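Ticket 732: Tablet does not charge overnight
Opened: May 28, 2018
Product: Erkis reading tablet
Status: waiting for customer

Good morning. My tablet shows 144 minutes of battery left and the number does not grow when I leave it plugged in.

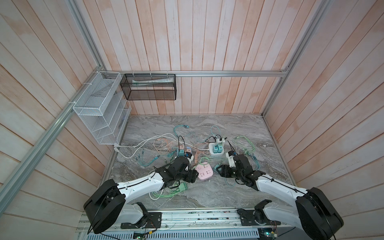
I have already restarted it two times and changed the cable. The colour of the small light stays orange.

Reply from Kunville support: Please try another charger and tell us the result.

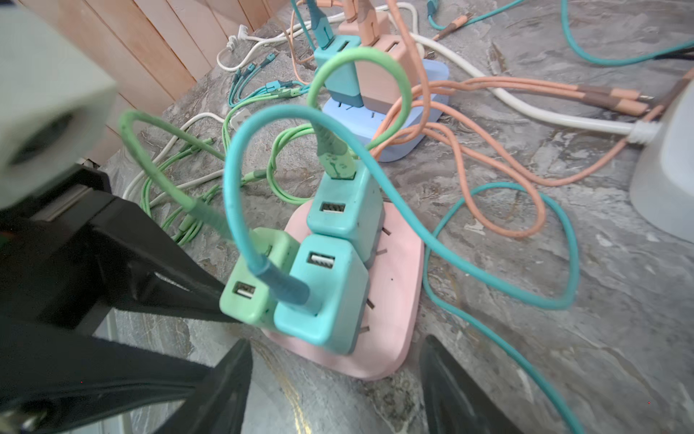 Attachment 2: power strip with three USB chargers

I tried it, the same problem. My other devices charge normally. 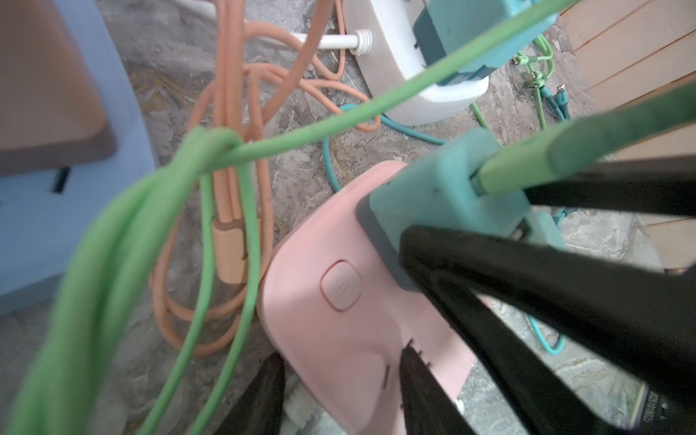
Should I send the tablet to your service centre in Tamihana? My warranty ends in June.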